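Kelemen Books opens fall sale of used and out-of-print titles

Kelemen Books will put its back stock of used and out-of-print books on sale in September, the store said. The sale covers 115 boxes bought from the former Vuller lending library, most of them on farming, horses and country crafts. 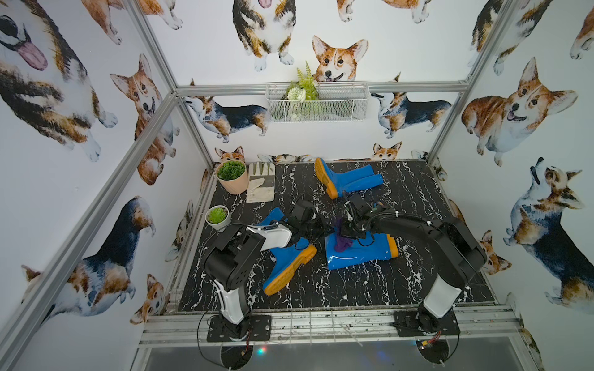 Hardcovers will be marked down 30 percent and paperbacks 20 percent. Ex-library copies keep their stamps and card pockets, and each listing notes torn pages, missing jackets and writing in the margins. Signed copies and first editions are priced separately and are not part of the sale.

The full list will go up on the store's website at 11 a.m. on opening day. Orders ship from the Fevska warehouse in padded mailers. Sets of more than four volumes go by box and may take longer.
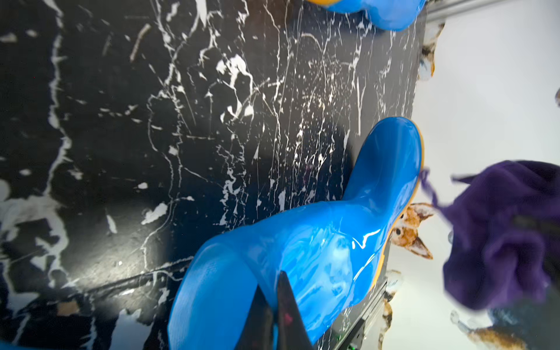
Buyers can return any book that does not match its listed condition. Dealers who want to buy by the box should write to the store before the sale opens. Books left over will be offered to Akus Paperback Exchange.

Recent items
Kelemen Books extends Saturday hours
Fevska warehouse adds map storage
How we grade used books
Spring catalog now in print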